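Subject: Re: Gripper budget for the laundry handling work, second half

Revised numbers are below, with the garment task as the reference case.

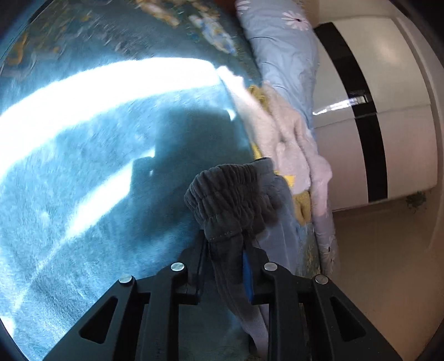 Leandro Villanueva wrote:

> I would hold the order until the fingertip question is settled. Pritbridge quotes 30 days on complete hand-held units and 90 on spare linkages. If we buy bodies now and change the pads later, we pay for tips twice. Also, does the Cavalcanti line item cover pivot pins, or only the plastic?

Only the plastic. Pins are a separate line and I left them out of the July sheet by mistake.

On holding the order: I don't agree for the bodies. The pad is bonded to the inner face of the tip and the tip comes off the linkage, so a pad change does not touch the rest. Gathered elastic over a plush blanket is the load I would size for. The cloth bunches at the tips and the loose part hangs between the fingers, so clearance there matters more than closing force.

Proposed split:

- **Now:** 4 complete units, Pritbridge
- **Now:** 4 linkage sets, same supplier, given the lead time
- **Hold:** tips and pads, until Drikance sends samples
- **Drop:** the Lania service contract

Leandro, if you still want the bodies held, please say which part of the geometry you expect to change. Otherwise I will send the purchase request with the pins added.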